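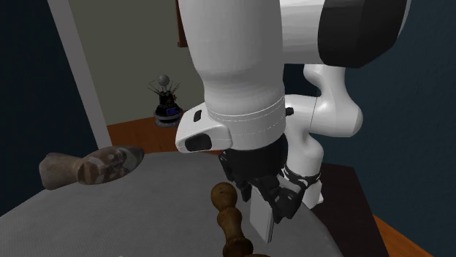 Figure 1. Simulated tabletop task, gripper open over the table, carved figure and turned-wood object in place.

Section 6: Training in simulation, testing on the arm

The method in this section is domain randomization. The policy is trained only on rendered rooms. Between episodes we change the lighting, the surface textures and the pose of each object, and the policy never sees the same layout twice.

Sikora and Sadowski trained on 992 rendered episodes and then ran 32 trials on the Durkeck lab arm. Their baseline used 375 episodes with fixed lighting. It did well in simulation and poorly on the real table, mostly on objects lying on their side.

Points to note for the lab report:
Grasp pose is predicted from one view.
Contact friction is not randomized. See Tomaszewski's notes on why this matters for round objects.
A trial ends at lift, so placement errors are not scored.

Reading for next time: Borkowska, chapter 6, first half.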